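Notebook, February — hard water spotting, Haddad building washrooms
Jayson Lacson

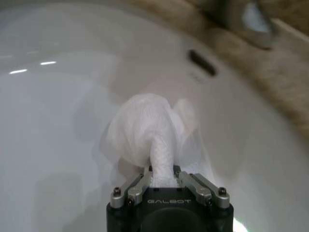 Started the second round of descaler tests today. The question is the same as last month: how weak can we make the citric acid mix and still get scale off in one application, without leaving the glaze dull. The water at Haddad is hard, and the spots come back within days of any cleaning, so whatever we settle on has to be cheap and quick to wipe down. The method for the wipe step is simple enough. One sheet of white tissue, crumpled, over a white porcelain basin, no folding and no scrubbing pad. I went back and forth on cloth, but cloth carries residue from one patch to the next and I could never get two readings to agree.

Mix. Citric acid powder from the Hikberg tub, dissolved in tap water, then made up to 400 ml in the tall jug. Batch A is 40 g in the full 400 ml. Batch B is half that strength. Batch C is B with a drop of the unscented dish soap to help it cling on the slope of the bowl. Stir until clear. A took a while and I ended up standing the jug in a pan of warm water. Should do that from the start next time.

Application. Patches marked off with masking tape on the scrap basins from the Coseo job, all of them the same glaze as far as I can tell. Brush on, leave ten minutes, brush again, leave ten more, rinse, wipe, let air dry. Lights off over the bench while it dries, then look at it with the flashlight held low to the side. Raking light shows leftover scale much better than the overhead does.

Results so far:
A — clean after one application. No ring left at the tape line.
B — clean on the light patches, faint gray film left on the heavy one near the drain.
C — same as B on the light patches, better on the heavy one. The soap left streaks that needed a second rinse.

The ring at the overflow hole did not move with any of them. I think that is old plumber's grease with scale on top. Tried a bit of rubbing alcohol on it first and then A, and about half came away. Leaving the rest for now.

Dullness check. Compared each patch against the untreated strip at the back under the flashlight. No difference I can see on A, B or C after one round. Last month's vinegar patch is still the worst of the lot, but that one sat overnight by mistake, so it isn't a fair comparison. I have labeled it so it doesn't get mixed in.

Faucets are a separate problem. The chrome on the Fledach taps picked up a slight haze where A ran down onto it. It buffed out, but I don't want to rely on that. For the real washrooms, wrap the base of the tap with a dry strip before brushing anything on, or use C around the metal and A only in the bowl.

Cost. The Hikberg tub is 1,000 g, so 25 batches of A or twice that of B. I have 306 g left in the open one. Enough for the rest of this round, then we need to order.

To do:
Repeat B with a longer soak, twenty minutes per coat.
Try A on the heavy patch with only one coat.
Get a proper hardness reading from the Haddad supply. The strips in the drawer are out of date and give a different color every time.
Relabel the brushes. Two of them say B.

Stopped at 4:40. Jugs rinsed, basins left tilted on the rack to drain. Tape is still on — please leave it until I've looked at them again in daylight.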